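Grunurcombe Robotics Club
Member guides: Programming a walk through the simulated house
Written by Renato Leiva

This guide is for new members of the club who have finished the first lesson and can start the simulator without help. We will write one short program that takes the robot from the first room to the next one, and then looks at a table. The house file is called Tapia. All teams use the same file, so please do not save your changes over it. Make a copy and put your team name at the end.

Step 1. Load the house and check the start position

Open your copy of Tapia and press Reset. The robot must look at the double doors with the glass panes. If you see only a beige wall, the heading is wrong, and you should type the heading again in the Start panel and press Reset one more time. I lost a full evening in September with this mistake, so now I check it always before I write any code.

Find the two yellow-green handles, where the two doors meet. In the color filter, choose this color and move the slider until only the handles stay white in the mask.
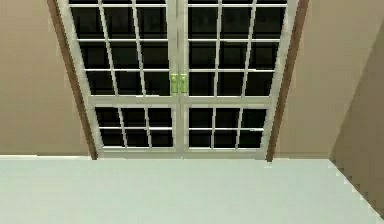 When the mask is good, write down your slider values in the team notebook. You will need them again if you change the light settings, and it is not pleasant to search for them a second time.

Step 2. Approach the doors

Use the command drive_to with the center of the mask as the target. Set the speed to 7 for the first tests. A higher number is allowed, but the robot does not stop so well and it can hit the door. Stop the robot at 700 millimeters from the handles. This distance leaves enough space for the arm.

Step 3. Open one door and go through

You need only one door for the robot to pass. Call open_door, then wait until the function gives back the word "done". Many beginners forget the wait, and the robot starts to drive when the door is still moving.

After this, take a new picture from the robot camera and look for the floor of the second room. It is orange-tan with plank lines, and the floor on our side is pale gray-white, so a simple color rule is enough to find the threshold. The bed with the blue cover at the far end is a good mark for driving straight.

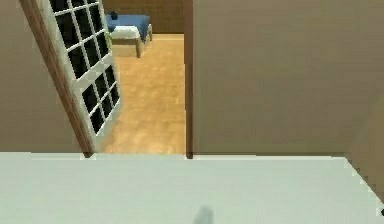 What should I do if the robot touches the door frame and stops?
Drive backward for 2 seconds, take a new camera picture, and calculate the target again from the new position. Do not continue with the old target.

Step 4. Look at the table

For the last part, load the view point named "table" and run your object finder. It must give the name and the position of each object it knows. Start with the blue bowl, because its color is easy to separate from the brown wood. The phone is more difficult. Its screen is black, and so is the television screen on the shelf, so limit the search to the table area. The plant has very thin branches, and almost every team has to lower the minimum area for it. In our team the value 165 was working well. 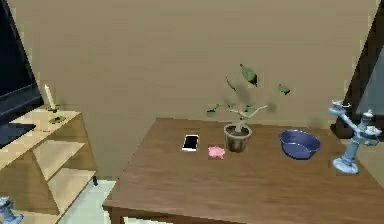

The table view in Tapia, with the bowl, the plant and the phone.

Step 5. Send your program

Put your code and your notebook page in the shared folder Denance. Write in the first line of the code which version of the simulator you used. If your program does not finish the walk, send it anyway and write at which step it stops. We will look at it together in the next meeting.

Last changed: Sunday, April 14, 2024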